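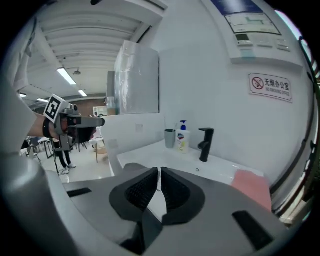
A black tap, a white soap bottle with a blue pump head, and a cup.

Unit 40

The course was called Isix and it taught vocabulary by room. Unit 38 was the kitchen, unit 39 the hallway, unit 40 the bathroom. Tobias Bellamy had reached unit 40 by the middle of June, and the software recorded that he had attempted it 61 times.

The pass mark was all items correct in one sitting. Each item consisted of a recording, a pause of four seconds, and a tone. The learner repeated the word within the pause. If the contour of the pitch fell outside the permitted band, the item was returned to the end of the queue.

He failed on the word for soap. In Mandarin it has two syllables, féizào, the first rising and the second falling. Bellamy produced two falling syllables. The trace on the screen showed the target in grey and his own voice in red, and the red line began high and went down, as it did when he spoke English and wished to be finished.

His tutor was Ching-wen Chang. She was allotted to him for one call a week, and she had access to the logs before each call.

'You have been practising at night,' she said.

'The line is better at night.'

'The recordings are stored on your machine. The line makes no difference.'

He said that he had not known this. She made a note, and he heard the keys.

'Say it to me now.'

He said it. There was a delay of the ordinary length.

'Again, and this time ask me. Pretend you do not know whether it is soap.'

'Féi?' he said.

'Stop there. That is the second tone. Do it ten times and do not go on to the other half.'

He did it ten times. He was standing at the basin in his flat with the telephone on the shelf, because she had told him in an earlier week to practise each unit in the room it belonged to. Toothbrush, towel and mirror had given no trouble. He had passed cup on the first attempt.

'Now the whole word,' she said.

Both syllables fell.

'You are answering your own question too early,' said Chang. 'You hear the second half coming and you start to go down. Leave it alone until it arrives.'

The course had a list of 2000 words. At his present rate, which the software calculated and displayed in the lower corner, he would complete it in eleven years. He had written the figure on the inside cover of his notebook, under the name of the town where his daughter now lived and the name of her husband's mother, who spoke no English and had sent him a parcel of tea. The name had three syllables. None of them appeared in any unit up to 40.

'Can I ask for a word out of order?' he said.

'Which word?'

He read it from the notebook. He read it badly, and spelled it for her afterwards.

'That is a person,' said Chang.

'Yes.'

'It is not in the course.' The keys stopped. 'The first syllable is level. Hold it as if you were singing one note. The second rises, the same as the one you have just done ten times. The third falls.'

He held the note. He asked the question. He let the third one fall, and for that part he needed no help.

'Once more,' she said, 'and slower.'

The software was still open on the table in the other room. It waited its four seconds, sounded the tone, and returned soap to the end of the queue.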